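Fukden: hand-held gripper recordings of small hardware, with recording rules

README, last changed 24 Sep 2019
Maintained by Amancay Gaete, Pultavgate workshop

What is in this folder

Fukden is a set of 3192 short recordings made with hand-held grippers at a white table. The tasks are simple: pick up a nut, move it, put it down, sort it by size. The rules we followed are written here in full, so that another group can record in the same way and the two sets can be used together.

The folder "clips" holds the recordings, 200 in each subfolder, and the last subfolder is not full. The folder "notes" holds one text file for each session. The file names are the same in both, apart from the clip number at the end.

Rules for the operator

1. Open the jaws fully before you start a clip, and again before you stop it.
2. Keep fingers out of the gap between the jaws while the gripper is closing. A nut must be moved by the gripper only. If you touch it by hand, mark the clip with the word "hand".
3. Do not press the jaw tips into the table. The corners of the jaws wear quickly.
4. Move at the speed at which you would pass a cup to another person.
5. After 50 clips, make a pause and let another operator continue.
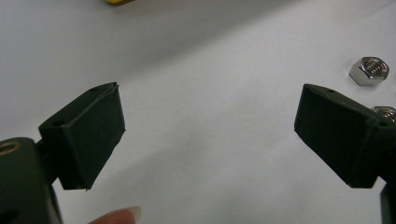 Parts which do not belong to the present task may stay on the table, but they must not be moved during the clip. In our first version of the rules, from August, the table had to be cleared completely each time. We have dropped this. It made the sessions long, and the sets recorded at Trorkow were never cleared, so the two could not be compared.

Rules for the tool

Look at the jaws at the start of every session. Small wear on a corner is allowed and should be written in the notes. A crack is not allowed, and the jaw has to be changed before you go on. Always change both jaws together. A new jaw against an old one closes slightly to one side, and this can be seen in the data later.

Do not paint or tape the inner faces. Bansal asked for this in their recordings and we accept those clips, but they carry the label "taped" and should be kept apart when you train.

Labels

ok: the task was done as written
drop: the nut fell before it reached its place
hand: the operator touched a part
taped: see the paragraph before
unclear: the person who checked the clip could not decide

Please do not delete clips with "drop". They are useful, and a set without failures gives a wrong idea of the work.

Known problems

Clip 1958 appears two times with different labels. The second one is correct. In some session files the name of the operator is missing and we could not find it any more.

Corrections to the rules or to the labels can be sent to Amancay Gaete. Please write the clip number in the subject.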